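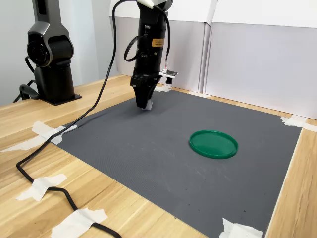 Ezzat Street Makers Forum
Forums > Home and Shed > Workbenches > What do you put on top of your bench?
Latest posts Members Gallery Rules Log in
Search this forum... Search titles only

What do you put on top of your bench?

pebblecrete
So I finally finished my bench in February and I'm terrified of wrecking the top. It's a slab of Tassie oak I got second-hand, sanded it back, put 4 coats of oil on, and now I'm doing all my glue-ups on the floor like a goose. What's everyone covering theirs with? I like the look of a big dark grey mat over pale timber, but the Pongate one in the size I want is almost $200 and that's more than I paid for the slab.

dropsaw_mum
Don't cover it! It's a bench. Mine has paint, epoxy, a burn from the heat gun and a ring from every cup of tea I've had since we moved in, and I love it to bits. Once a year I scrape it, slap some oil on and away we go.

kelpie92
Easy to say if you only do woodwork. I do a lot of little fiddly stuff (clock repair, mostly) and a dark mat is a lifesaver – you drop a tiny pale washer and there it is. On bare pine I'd be crawling round with a torch for half the night. I've got the Cletora one, 2 mm thick, no complaints except it stank of rubber for the first month.

pebblecrete
How did you get rid of the smell? My bench is in the spare room so my partner will have opinions.

kelpie92
Hung it over the clothesline in the shade for a few arvos. Wipe it down with warm water and a bit of dish soap first. Don't leave it in full sun, mine went wavy along one side and it's never quite sat flat again.

henunby_hills
I'll be the grump. Mats trap moisture. I left one on an oiled top over a wet winter here in Henunby and when I peeled it back there was a great dark patch that took me a whole weekend to sand out. If you must have one, lift it every few weeks and let the timber breathe.

dropsaw_mum
See!! Naked bench. I rest my case.

kelpie92
Was the oil properly cured though? I waited ages before I put mine down and the top looks the same colour as the day I finished it. I reckon people chuck the mat on way too early.

henunby_hills
Tin said a week, I gave it two. Maybe it needed longer, it was cold. Still wouldn't do it again. I use an offcut of hardboard now, costs next to nothing, and I flip it over when it gets manky.

sawdust_sal
Another vote for hardboard. Screw a thin cleat to the front edge so it hooks over the bench and doesn't slide about. Mine's 92 cm wide and I cut it with a handsaw, so it's not exactly square – but it does the job.

pebblecrete
Okay the cleat idea is great. I might do hardboard for glue and paint and save up for a smaller mat just for the fiddly end. Does wax on the hardboard help with the glue?

sawdust_sal
Yep, plain paste wax, buff it off well. PVA pops straight off with a scraper. Epoxy's more stubborn so I put baking paper down for that.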